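How to Get Your First Glaze Tests Done (and Enjoy It!)

I put off glaze testing for two years. I bought jars, I dunked my pots, I crossed my fingers, and I got a lot of brown. Then one July I finally sat down and made a proper batch of test tiles, and it was the most fun I'd had in the studio since I learned to center. So if you've been putting it off too, let me talk you into it.

What you need

Start with 16 tiles. That's enough to learn something and few enough that you'll finish. Roll a slab a bit thicker than a pie crust, cut it into strips, and bend each strip into an L so it stands up by itself. Press some texture into the top half - a fork, a bit of burlap, the end of a pen cap. Glaze breaks over edges in lovely ways and a flat tile won't show you any of it.

Poke a hole near the top of each one while the clay is soft. You'll want to hang them later, trust me.

Bisque fire the tiles along with your regular pots.

Number before you glaze

Write on the bottom with an underglaze pencil. Regular pencil burns off, and so does marker (ask me how I know). I use a plain number on the tile and keep the details in a notebook: which clay, which glaze, how many coats, where it sat in the kiln. Chang-ho Won, who taught me to fire, has a notebook that goes up to tile 2,287, and he can still find any recipe in it in under a minute. Mine is not there yet!

Brushing the coats

Stir the glaze well, then stir it again. Wipe each tile with a damp sponge and let the shine go off before you start. Now brush one coat over the whole front, a second over the top two thirds, and a third over just the top third. Let each coat dry to the touch before the next. You get three thicknesses on a single tile, and wow, do they look different from each other. A blue that looks thin and sad with one coat can turn deep and gorgeous with three.

Leave the bottom half inch bare. If the glaze runs, you want it to run onto clay and stop there. Put the tiles on a waxed shelf or a flat cookie of scrap clay anyway.

Firing

Fire them exactly the way you fire your pots. Same cone, same speed, same cooling. I spread mine out between the top and bottom shelves, and my little kiln turned out to be hotter at the bottom by half a cone, so now the runny glazes all live upstairs.

Then wait until it's cool. Really cool. I know!

Reading the results

Look at your tiles in daylight, near a window, and then again in the evening under your kitchen lights. Run a fingernail over the surface to feel for pinholes. Circle the ones you love in the notebook and write down why, even if the why is only "looks like pond water."

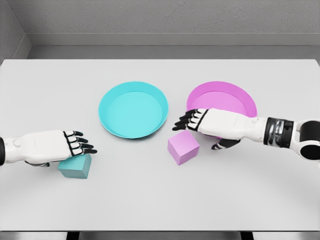
Once you have a favorite, try it on something small before you commit a dinner set to it. Little bowls are perfect. They show you how the glaze pools on the inside and how it behaves at the rim, and if one goes wrong you've lost an afternoon at most. My next batch is going to be all greens, on a speckled clay I've never used, and I've already cut the strips.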